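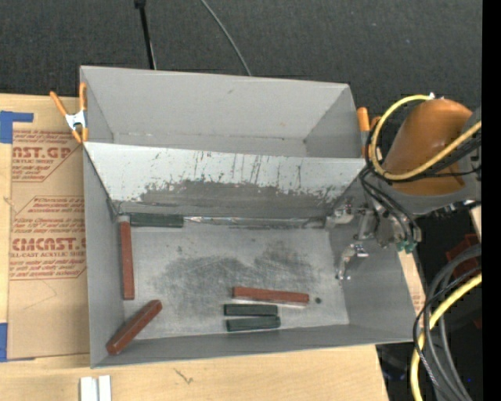
The woman who manages the Prerkeo apartments in Istau has spent most of her working life deciding who pays for scratches. She has 58 units to look after, in two brick buildings on Cheng Street, and every time a tenant leaves she walks through with a clipboard and sorts what she finds into wear or damage. Wear belongs to the owner. Damage comes out of the deposit. She says the first thing to learn is that use doesn't fall evenly on a surface. A metal bin with a sloping divider can be almost white along the upper part of the panel and scraped to dark gray over the lower half, and an apartment hallway can go the same way, clean at eye level and gray at the height of a grocery bag.

"People look at a mark and ask how bad it is," she said. "I ask where it is. If it's where a hand or a shoe or a chair goes every day, I'm going to lean toward wear."

We talked in the rental office, a converted ground-floor apartment where the kitchen is still in place and the files are kept in the pantry. She asked me not to use her name. Two former tenants still disagree with her about a bathtub.

She started as a cleaner in the same buildings and moved into the office when the previous manager left in February of a very cold year, with the boiler down in one building and nobody else who knew where the shutoff valves were. The clipboard came with the job. So did a form with a single line for each room and a box marked OK.

"That form was useless," she said. "OK compared to what? I had a tenant who'd been there nine years and I was supposed to say whether the carpet was OK. The carpet was old when he moved in."

The form she uses now is four pages long. It gets filled out twice, once at move-in with the tenant standing there and once at move-out, on the same sheets, in a different color of ink. Each room has separate lines for floor, walls, trim, doors, windows and fixtures. There is a blank space at the bottom of every page, and she says the blank space does most of the work.

"The tenant writes in it. I don't. They write 'burn mark by stove, size of a dime,' and they initial it. Three years later I don't have to remember and they don't have to convince me."

I asked her for the calls she finds easiest. Faded paint is wear. Small nail holes are wear, up to a point, and the point is written in the lease. A loose door handle is wear. Carpet that has gone flat between the bedroom and the bathroom is wear. A hole the size of a fist is damage, and so is a missing closet door, a cracked sink, or a carpet with a dog smell in a building that doesn't allow dogs.

The hard ones take longer. She spent some time on kitchen counters, which in most of the units are laminate and show knife marks. A few light lines near the sink she lets go. A patch of deep cuts means someone skipped the cutting board for years, and she charges for that, but only for part of the counter's cost.

"A counter has a life," she said. "If it was going to last ten more years and now it isn't, the tenant owes for the years. If I was going to tear it out next summer anyway, what did they cost me? Nothing. I can't bill them for a new counter because the old one had a cut in it."

That point comes up in most of her arguments, and she says tenants are often surprised when she raises it first. In the last dispute she would describe in detail, a couple moving out of a two-bedroom had stained the living room carpet with hair dye. The unit is 900 square feet, with the living room taking up a good part of that, and the flooring company quoted $1,244 to replace the carpet. The couple expected to lose everything they had put down. She looked up when the carpet was installed, worked out how much use was left in it, and charged them a share. They got $766 of their deposit back.

"They thanked me, which doesn't happen a lot. Then they asked whether I could've charged them less." She laughed. "I said I could've. I didn't think I should."

The bathtub went differently. A tenant had used a powdered cleanser on it every week, and by the end the glaze was dull across the whole bottom. The tenant said that was cleaning. The manager said it was the wrong cleaner. They went back and forth by letter for most of a season, and in the end the owner decided to drop it. She still thinks she was right, but she has since added a line to the move-in packet about which products to use on tubs.

"So maybe that one was on me," she said. "If you didn't tell them, it's hard to be mad."

She has a routine for the walk-through itself. She goes in daytime and opens every blind. She starts at the front door and keeps the wall on her left until she is back where she began, then does the middle of each room. She runs the water while she looks at the kitchen cabinets, so that if there is a slow leak under the sink it has time to show. She opens the oven. She doesn't talk much until she is finished, and she asks the tenant to hold questions until then too.

"If you talk while you're looking, you start agreeing to things. I learned that early."

Her advice for tenants is mostly about the first day. Read the form before signing it. Look inside the closets and behind the doors. Write down small things, even if they seem petty, and keep a copy somewhere other than the apartment. Report leaks right away, in writing. She has never charged anyone for a leak they told her about, and she has charged several people for floors that swelled over months without a word.

For other managers she had less to say. She thinks deposits should go back early if possible. She thinks a manager should be willing to show a tenant the receipt for anything that gets deducted, and she attaches a copy to the letter. She doesn't like flat cleaning fees and talked the owner into ending theirs.

Before I left she had a move-out at one of the second-floor units, and I asked if I could come along. The tenant said no, so I waited on the steps. She came back in half an hour with two of the four pages marked up, most of it in the lines for trim. The cat had been at the door frames, she said. The lease allowed the cat, but she was going to have to read the part about the door frames again.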